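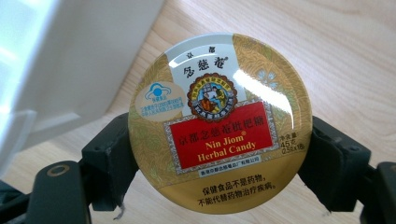 Tin of herbal candy, gold lid.

21/11/2022
Posted by Xuân Ung

Well, I've finally driven it! After all my moaning on here about the waiting list, the dealer in Vokville rang at breakfast and said there was a Dastitz free until teatime if I could get myself over there. I had my coat on before she'd finished talking.

For anyone who missed the earlier entries, I'm trying to replace Mai (my little hatchback, 47 horsepower on a good day, heater stuck on full). I love Mai to bits but she failed on both front springs and a brake pipe in the spring, and now there's a noise from the gearbox in third that I've been covering up with the radio. So it's time, or nearly time.

The Dastitz is bigger than I expected. I'd only seen it in the brochure, where they park it next to a barn, and everything looks small next to a barn. It's the estate, the petrol one with the manual box, and the first thing I noticed was how high the bonnet is. I stalled it coming out of the yard with the salesman watching, then got the hang of the clutch by the second roundabout and was perfectly happy after that.

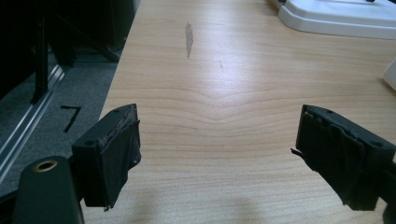
Light wooden tabletop with a small greyish mark.

I took the old road out to Trolton because it's got everything on it: the long drag up past the reservoir, the patched bit that shakes your fillings, then those lovely quick bends down through the trees. On the hill it pulled in fourth without a grumble (Mai wants second and a run-up). On the patched bit it was a touch thumpy, I'll admit, and something in the passenger door buzzed whenever the revs went over 3,000. I pressed every bit of trim I could reach at the lights and couldn't find it. But the bends! It just goes where you point it, and the steering has some weight to it, and I may have turned round at the garden centre and done that stretch again.

Things I wasn't so keen on. The screen in the middle wants a press and a swipe to change the fan, and I was forever jabbing at the wrong thing. The back window is a letterbox. The boot has a funny step in it when the seats are down, so the dog would be lying on a slope, and she'll have opinions.
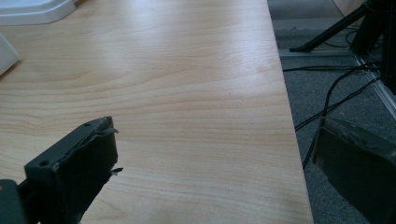
Then the money. They'll give me £1,119 for Mai, gearbox noise and all, and I didn't haggle because I honestly thought they'd laugh. Insurance comes out a bit more than I pay now, and the road tax is worse. The salesman wants an answer before the end of December, when the price goes up, or so he says. They always say that, don't they?

I drove home in Mai afterwards with the windows down to let the heat out and felt like a traitor the whole way. Third gear was howling. I've put the brochure on top of the fridge and I'm going to ring the other dealer about the diesel tomorrow, just to compare.

Recent entries
Two springs and a brake pipe
Why I gave up on the roof box
Winter tyres, yes or no?
Mai goes to the seaside

Contact me | Copyright Xuân Ung | Back to top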